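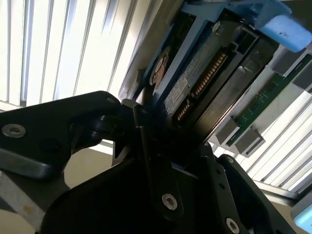
4. Drives and caddies

The drives in our test set are 3.5-inch, and the one shown is sitting in a blue plastic caddy with its connector end facing out. A small screw fixes the drive to the caddy. Before testing we checked the gold contacts on every drive by eye and wrote down any marks.

Alfredo Dela Peña copied the serial numbers into the log and Jericho Ocampo ran the read tests. The old PCs came from the Brendstead site in April, and we took 87 drives out of them. Each one was given a line in the log before it went on the bench.

A full read took 140 minutes on the slower drives, so we started those in the morning and left them going over lunch. Drives with read errors were put in the Cisneros box for recycling. The rest were wiped and stored at Naltville.

Caddies were kept with their drives until the test was finished. We mixed up two early on and had to check the serials again, which cost us an afternoon.

4.1 Problems

The caddy screws are small and easy to lose. We used a tray from then on.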